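Subject: Re: [Kellus-quilters] Washing a big comforter at home, and what to do about the lumps

Hello all, and a special hello to the new folks who joined us in December!
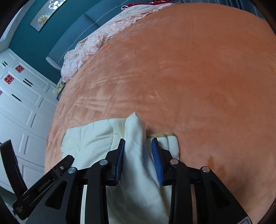
I have been meaning to answer the question about washing bulky bedding for a while now, and I kept putting it off because I knew I would go on too long (and here I am, about to prove it). My feeling is that most comforters get washed far too often and aired far too little. A good airing over a porch rail on a breezy morning does more for that stale closet smell than any soap I've tried. Ours is a cream-white quilted one, and it lives on top of a plush orange-peach blanket, so the first thing I do is pull the two apart and keep the blanket well away from the wash. I learned that one the hard way years ago with a red bath mat, and I had pink pillowcases until they wore out.

Now, to the message that started all this:

> Has anyone on the list washed a full-size comforter in a regular
> home machine? Mine is the quilted kind, not down. The laundromat
> in Vellano closed and the next one is 53 miles from me. I am
> worried about the filling bunching up in the squares. Also, do
> you use softener or skip it?

My dear, 53 miles! I would be washing it in the bathtub before I drove that far, and I did just that for a couple of winters when we lived out past Marikar and had a machine the size of a soup pot. It can be done. Run the water lukewarm, stir in a small amount of mild soap until it's all dissolved, and press the comforter down with your hands. Don't wring it. Let it soak 15 minutes, drain, and rinse until the water runs clear, which for me usually takes 5 rinses and a good deal of muttering. Get someone to help you lift it out, too. A soaked comforter weighs more than you would ever believe, and the stitching can give way if you haul it up by one corner.

If your machine is big enough that the comforter goes in with room to move, then by all means use it, gentle cycle, with an extra rinse. Check the tag first.

As for lumps, they mostly come from the drying. Low heat, a few clean tennis balls, and stop every so often to shake it out and work the filling flat with your fingers, square by square. Mine takes over 112 minutes all told. I put on the radio and do the mending.

Softener, I skip. It leaves a coating and the cloth never feels quite clean to me, though my sister swears by it and her beds are lovely, so suit yourself.

Does anyone still have the Pimer pattern for the bound-edge duvet cover? I lent my copy out and it has not come home.

Warm wishes to everybody, and do write back and tell us how the bathtub goes!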